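Unit 5: Heat Transfer Through Vessel Walls
Course notes, Menaka Majumder

5.1 Steady conduction

Consider a flat wall of thickness L and area A, with one face at T1 and the other at T2. At steady state the heat flow is

q = k A (T1 - T2) / L

where k is the thermal conductivity of the wall material. The quantity L / (k A) is the conduction resistance. For walls made of several bonded layers the resistances add in series, and the same q passes through every layer. Curvature can be neglected when the wall is thin compared with the radius of the vessel.

5.2 Surface resistance

A fluid in contact with a wall adds a resistance 1 / (h A), where h is the film coefficient. Its value depends on the fluid, the flow, and the geometry. Boiling water has a high h. Still air has a low one. For a thin metal wall with still air on one side, the air film controls the result and the metal can usually be left out of the sum.

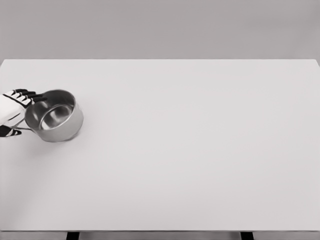 The Biot number, Bi = h Lc / k, compares the two effects. Lc is the volume of the solid divided by its exposed surface area. When Bi is below 0.1, temperature differences inside the solid are small and the lumped method of Unit 4 may be used. Check Bi before starting a transient problem. Marks are deducted for a lumped solution with no check.

5.3 Stainless steel and layered bases

Stainless steel conducts poorly for a metal. A single thin sheet over a small burner develops a hot spot, as lateral conduction is weak. Bonding aluminum or copper to the base raises conduction along the plane of the sheet. Series addition does not describe this case; treat the layers as parallel paths for lateral flow.

Problems

1. A wall passes 148 W with a temperature difference of 37 K across it. Find the total resistance.

2. Repeat problem 1 with the outer film coefficient doubled. State which resistances change and which do not.

3. Derive the lateral conductance of a two-layer disk. Use the notation in Van Acker's handout.

Solutions are due at the start of the next lab section. Show units on every line.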